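Handheld gripper, one finger lagging on thin cloth — pads or pins?

Borkard Owners' Board > Grippers and end tools > Maintenance

pinmuddle
Posted 09:12
Hello all. I look after one hand-held two-finger gripper at Mornerstead, the sort with the blue pads, and it's been mine to fuss over since October. We use it for cloth mostly. Lately the left finger gets to the middle a touch after the right one, so on anything thin it shoves the fold sideways before it grips. Thick stuff is fine. I've wiped the pads with a damp rag and blown the fluff out of the opening under the fingers. No change. Log says 1152 closes since the pads were last swapped. Is that a lot? Do I buy new pads or start taking pins out?

oldcastor
Posted 09:40
Pads. It's always the pads. They go shiny, they slip, and you think the linkage is at fault when it's fine. Swap both together and stop worrying.

Forough Rezaei
Posted 10:05
I don't agree with that one, sorry. A shiny pad slips once it's touching. It doesn't make a finger turn up late. That's play in the pivots, or fluff wound round one of them. Open it fully, hold the housing still and wiggle each fingertip with your thumb. If the left one rocks more than the right you've found it.

oldcastor
Posted 10:21
Wound round a pivot? In ten years I've had that once, and it was a bootlace.

Forough Rezaei
Posted 10:34
You pick up boxes all day! Fleecy cloth sheds like a cat. I had a Julesen pair in for service last spring and there was a ring of lint packed behind the big lower pin, you could have stuffed a cushion with it. Tweezers and a soft brush, no oil. Please no oil, it makes a paste.

babaei_bench
Posted 11:02
Second the no oil thing. The Babaei sheet that came with ours says dry brush every 118 closes if you're on fabric, which I think is over the top, but once a shift is sensible. Also check the small pins further up as well as the two big ones. Ours had one of the small ones working its way out and you couldn't feel it by wiggling, only by running a fingernail across the end.

pinmuddle
Posted 12:48
Right, wiggled. Left does rock more, but only a hair, and I'm not sure I'd have noticed if you hadn't told me to look. Small pins all feel flush. I've got a cloth in it now and it's holding all right on a doubled fold, it's the single layer I don't trust.

oldcastor
Posted 13:10
A hair is nothing. Mine rocks more than that and it's at 2401 closes on the second set of pads. Fit the pads.

wrenfield
Posted 13:27
Could you both be right? Worn pivot lets the finger lean, lean wears the pad at the top corner, worn corner makes the lean look worse. I'd brush it out first as that costs nothing, then try it again on single layer. If it's still late, pads, then pins last. And mark which side each pad came off — I mixed mine up once and spent a whole afternoon chasing a fault I'd put in myself.

Forough Rezaei
Posted 13:41
Happy with that order. I'd still bet on lint.

oldcastor
Posted 13:44
I'd still bet on pads. Loser writes up the parts list for the sticky.

pinmuddle
Posted 15:30
Ha, fine. I've got the tweezers out and I'm going in behind the left big pin first, then the right so they match. If there's a clump I'll weigh it for Forough. I'll do ten closes on the doubled fold, ten on a single layer, and put the numbers up tomorrow with the pads still as they are. One more thing while I'm here, does anyone know if the older pads fit the newer fingers? I've a spare set in a drawer with no label on it and I'd sooner use those up before I order. 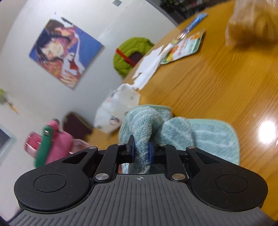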